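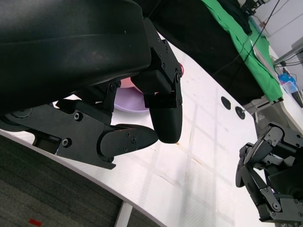
Kisis hand kit review, minutes of the meeting

January 9, 2020
Minutes by Iqra Sial
Also there: Conceição Serrano, and Ghauri from Nudport by phone for the pricing part

I'm doing the minutes again, so if I got your point wrong, shout and I'll fix it before they go on the shared drive!

1. Last meeting

We read through the October minutes. Conceição wanted it noted that she asked for a spare parts list back then and still hasn't seen one. Noted. Everything else was fine.

2. How the kit is doing

This took up most of our time (no surprise there). The kit is two hands, and we all like the padded fingertips more than we thought we would from the brochure. I said the pinch grip is the part I'd pay for. Conceição agrees, but she thinks small smooth things with rounded sides are going to be where we find out whether the kit is any good, and she'd like us to spend our trial time there and leave boxes alone for now. Fine by me, boxes are boring.

We went back and forth on the screws. There are a lot of them, they're small, and they're hex. I'd like one decent driver that lives with the kit and never goes home in somebody's coat pocket (mine, once, sorry). Conceição asked whether Nudport sends thread locker or whether we buy our own. Question for Ghauri, see below.

I also brought up the Grotent hand, which we looked at on paper last fall. It's cheaper, but there's no padding on the palm, and Conceição says the manual made her want to lie down. We're keeping it on the list in case the Kisis price moves.

3. Pricing, with Ghauri

The offer is a lease at 700 dollars a month for the pair, with a 2,000 dollar deposit that comes back to us if everything is returned in working order. I asked what "working order" means for fingertip pads, because pads wear out, that's what they're for! Ghauri said normal wear is okay and tears are not. We asked for that in writing and he said sure.

Thread locker is not included. A spare set of pads is. Support is by email, and we'd have 30 days to back out once we sign.

Conceição asked about buying the kit outright. Ghauri doesn't have a number yet and will get back to us.

4. What we decided

No signing today. We both lean yes, but we want the wear wording and the parts list first.

To do:
Iqra: email Ghauri about the wear wording and the purchase price, order a hex driver
Conceição: write up the grip trials, chase the parts list (again)
Ghauri: send both documents

5. Anything else

Conceição would like the next meeting to start after lunch. I would too. I'll send an invite once Ghauri's papers come in.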